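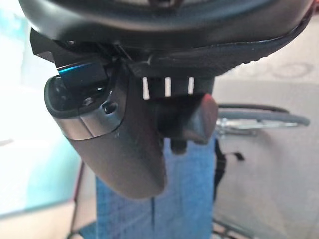 Re: [cell-users] finger screws backing out again, plus wrist offset

Replying inline, mostly because my mail client refuses to do it any other way.

> We inherited a Budel arm with the Kragh hand and a wrist camera. After a
> day of picking up cloth the fingers have visible play. We tighten the
> screws, run it again, and by late afternoon they wobble.
> Is everybody just living with this? Also, our wrist offset drifts by a
> little every time we take the hand off. The setup sheet says "re-seat
> firmly," and we have been as firm as we know how.

We lived with it for most of a winter, so yes, it can be done. I don't recommend it.

Tightening a screw that already has old threadlocker on it mostly gives you a screw with crumbs on it. Take it all the way out, clean the threads and the hole, let both dry, then put on one small drop of the medium stuff. One. I once used what you might call a generous amount and spent the next morning chipping a finger joint loose with a toothpick.

Do one finger at a time. If you pull all of them you will mix up the screws, and two of ours are longer than the others for reasons known only to Kragh. The long ones will go into the short holes quite happily, right up to where they press on something.

Then leave the hand alone overnight. I know the tube says less.

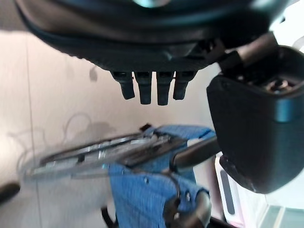
On the wobble itself: check the cable before you blame the fingers. Ours was tied down so tight at the wrist that every big rotation tugged on the hand, and we changed perfectly good parts twice before anybody looked up. Leave enough slack for the full turn, then run the wrist slowly to both ends and watch the loop the whole way. Keep your own fingers out of there while you do it. And if the arm is working near denim or anything with straps, go slower than you think you need to. Straps find the cable.

> What interval do you use for checking?

Every 300 cycles I stop it and wiggle each finger by hand. At 1416 I had the first one loosen after the cleaning job, and it was the one I had rushed, so draw your own conclusions. A full strip and clean happens in July, when the shop is too hot for anything requiring thought.

For the offset, wipe both mating faces before you re-seat. Snug the bolts crosswise, go around again, and only then tighten to the number on the sheet. After that, rerun the wrist calibration in Cillia with at least 80 poses. The default is 5, and it will report success with great confidence and put your gripper next to the thing you wanted.

Save the old calibration under another name first. I have overwritten mine. The Koltisstead people have a longer write-up on the bolt pattern in the list archive, under a subject line about coffee, if you have the patience to look for it.

If it still drifts after all that, post the before and after files and say which hand revision you have. It's stamped inside the mounting flange, so naturally you have to take the hand off to read it.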